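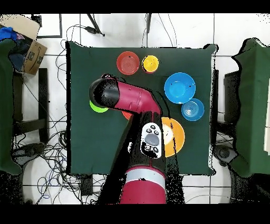 Pukstead Mixed Color Tableware

I've been selling plates and bowls for years now and I still get a little giddy when the bright ones come in! Pukstead is our mix-and-don't-match range: red-orange, yellow, blue, lime green, orange, all the colors I wanted as a kid and never got because my mother liked beige.

You buy by the piece, so pick whatever makes you happy. Some of the plates have raised rings running around them (I love these for toast, the crumbs stay put), and there's an orange one with a pale yellow center that Denise Dawber in our packing room keeps trying to buy before I can list it. Bowls go from a small yellow one, just right for olives or dip, up to a big blue one that I use for salad at home.

They look great on a dark green cloth, by the way. I tried white first and it was fine, but the green really makes them pop.

Good to know before you order:
Item number: 1007
Small bowls ship in boxes of 33 if you're a cafe or a school
Wash by hand the first time, please
Shades vary a bit from batch to batch

The next batch is due in November and the lime green always goes first. If you want a particular color held, write to Alfie Bickerstaff at the Lockwood shop and he'll put your name on it.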